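# 停产控制器的备件策略:一次性买断还是分批迁移

**Euan Moffat** · 楼主 · 2019年3月11日

厂里 Mevdale 系列的运动控制器收到了停产通知,最后采购截止期在11月,之后原厂只维修,不再出新板。维修服务的终止时间通知里没写,只说"另行公告"。

现状如下:

- 在线运行的控制器分布在 3 条线上,固件版本不统一,最老的一条还停在通信协议升级之前。
- 关键件是主板和电源模块。I/O 扩展板有第三方兼容件,暂不考虑。
- 上位机的历史数据走 Histix,驱动依赖控制器的旧版协议,换控制器就要换驱动。
- 会改这套梯形图的人目前只剩一位,明年合同到期。

管理层给了两个方向:一是在截止期前一次性买断备件,撑到整线报废;二是从现在开始分批迁移到 Gritport 平台。我倾向买断,因为停机窗口太少。想听听做过类似决策的人怎么算这笔账,尤其是电源模块的库存寿命怎么估。

---

**Ailsa Ritchie**

先把电源模块和主板分开算。主板在干燥柜里放几年,问题一般出在纽扣电池和闪存数据保持上,都可以处理。电源模块不一样,电解电容长期不加电,氧化膜会退化,直接上额定电压有失效风险。买断电源模块而不做定期老化通电,等于买了一批状态未知的件。

估数量不要用手册上的 MTBF。手册值是恒定失效率假设下算出来的,你的设备已经运行多年,很可能进入了损耗期。把维修工单翻出来,按安装日期做一个威布尔拟合,形状参数明显大于 1 的话,按历史平均消耗去买一定不够。

---

**Euan Moffat** · 楼主

工单有,但早期的只写"更换控制器",没区分主板还是电源。能用的样本不多。

---

**Ailsa Ritchie**

样本少也可以做,把还在运行的件作为右删失数据放进去,不要只统计坏掉的。只统计坏件会把寿命估短,结果就是买多。早期那批分不清的工单,可以按后期主板与电源的比例分摊,再做一次敏感性分析,看结论对比例是否敏感。

---

**Effie Gillies**

不同意把重点放在买断数量上。楼主列的最后一条才是真正的风险。备件仓库里放满主板,没有人能改程序,照样停线。硬件停产和知识流失是两条独立的曲线,先到哪条就按哪条算。

我们当年用的是 Paterson 的控制器,备件买得很足,到最后是编程软件装不上新系统,授权狗也坏了一个。仓库里那批板子后来按废料处理。

建议先做三件事:

1. 把编程软件、授权、操作系统整套做成离线镜像,并且在另一台机器上实际恢复一遍。
2. 逐台上传程序,与归档版本做比对。不一致的以现场为准,差异要有记录。
3. 要求那位工程师写的是修改理由,注释里只写"改为 30"这种没有用。

---

**Thitima Noiphan**

补充一下迁移侧的数据。我这边从旧平台迁到 Gritport,试验工位先跑,再上产线。试验工位的好处是回退成本低,坏处是负载类型单一,不能代表产线。

迁移时花时间最多的是时序。旧控制器的扫描周期和新平台的任务调度机制不同,原程序里有不少隐含的先后依赖,在旧平台上靠扫描顺序保证,换过去以后偶发错步。这类问题静态检查查不出来,只能长时间跑。我们在试验工位上连续跑了 400 小时才放行。

![]()

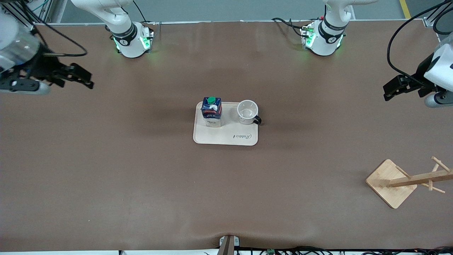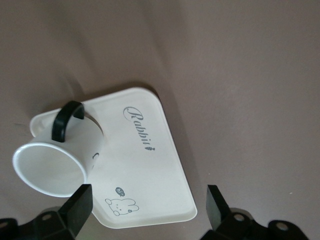
Effie Semple 对 400 小时这个数有不同看法:时长本身说明不了什么,要看这段时间里覆盖了多少种状态切换。同一个循环重复再多,触发不到的分支还是触发不到。应当统计急停恢复、断电重启、通信中断重连这几类事件各注入了多少次,放行标准写在事件次数上。

---

**Thitima Noiphan**

接受。我们当时注入过断电重启和急停恢复,通信中断只在调试阶段拔过网线,没有纳入正式记录。后来上线以后出的一次故障恰好是交换机重启引起的,新平台重连后没有恢复原来的输出状态。旧平台默认保持,新平台默认清零,手册里有写,参数表在附录。

---

**Effie Semple**

输出保持策略应该进迁移检查表,并且逐点确认,不能整机设一个默认值。气动夹紧和主轴使能对保持与清零的要求是相反的。

另外问楼主,停产通知里有没有说明维修是原板返修还是换板?两者差别很大。换板的话,你拿回来的可能是别家用旧的翻新件,前面那套寿命拟合对它不适用。

---

**Euan Moffat** · 楼主

刚查了通知原文,写的是"维修或等效替换,由原厂决定"。所以两种都有可能。

Histix 那边我也问过了,新驱动支持 Gritport,但点名结构要重建,旧数据不会自动映射。

---

**Ailsa Ritchie**

点名重建之前先导出一份旧点名到新点名的对照表,放进版本管理。趋势查询如果跨越切换时刻,采样间隔和死区设置也要对齐,否则拼出来的曲线前后不可比。

关于返修,送修时记录序列号,收回时核对。序列号变了就当作新的寿命起点未知的件,不要混进原来的样本。

---

**Effie Gillies**

我仍然认为全线买断不成立。折中的做法是先迁移一条线,挑协议最老的那条,拆下来的控制器经过测试后转为另外两条线的备件。这样截止期前需要采购的数量会下降,电源模块的存放时间也短。

---

**Ailsa Ritchie**

拆机件当备件要谨慎。那条线最老,拆下来的电源模块剩余寿命也最短。主板可以留,前提是硬件版本能和另外两条线互换;电源只能当应急件,并且要贴标签区分,免得夜班直接拿去当新件用。

---

**Euan Moffat** · 楼主

主板的硬件修订号我还没有核对过,印象中最老那条线早一版,固件能否刷到同一版本需要问原厂。

目前的打算改为:最老的线先迁移,主板按删失数据的拟合结果采购,电源模块少量采购并建立定期通电计划,编程环境镜像本月先做。通电周期哪位有依据?我找到的说法从半年到两年都有。

---

**Ailsa Ritchie**

看电容厂家的规格书,不要看整机厂的。拆一个坏模块,抄下电容型号,查贮存条件和再生处理方法。没有明确数据的话先按一年一次,用调压器缓升,记录每次的漏电流,看趋势再调整周期。

---

**Effie Semple**

带输入欠压保护的开关电源用调压器缓升效果有限,低于启动电压时二次侧电容根本没有电压。要么限流后直接启动并空载保持,要么拆下来单独对电容做。先确认拓扑再写规程。

---

**Euan Moffat** · 楼主

明白,拆一个坏件看看再回来更新。修订号的答复也一并贴上来。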